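Subject: Re: [mindeck-users] how many demos before you retrain?

On 17/12/2023, a list member wrote:
> We have 44 demos of the chair task and the policy still goes wide
> on the left armrest. Do you just keep recording, or is there a
> point where more of the same stops helping?
> Also, do you clear people out of the room first?

Hi all,

We hit the same wall in October at the Dirkby office. Our first 50 were all recorded by me, all from the same side, and I'm right-handed, so guess which way every single approach curved! Adding more of those did next to nothing. What helped was handing the gripper to other people and starting each take from a different spot on the floor. 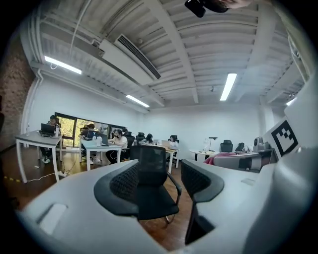
As for clearing the room — no, we leave everyone at their desks and record during normal hours. I used to wait until evening (the Hidayat set was done that way) and the policy got confused the minute somebody sat down with a laptop. Now I just ask folks not to walk through mid-take.

We're at 111 takes now, and I threw out 6 where I'd bumped the chair before the jaws were anywhere near it. I'd check yours for that before recording more. Also look at whether your start poses are bunched up, it's easy to miss when you're doing them back to back.

Happy to share our split file if it's any use.

Cheers from Dirkby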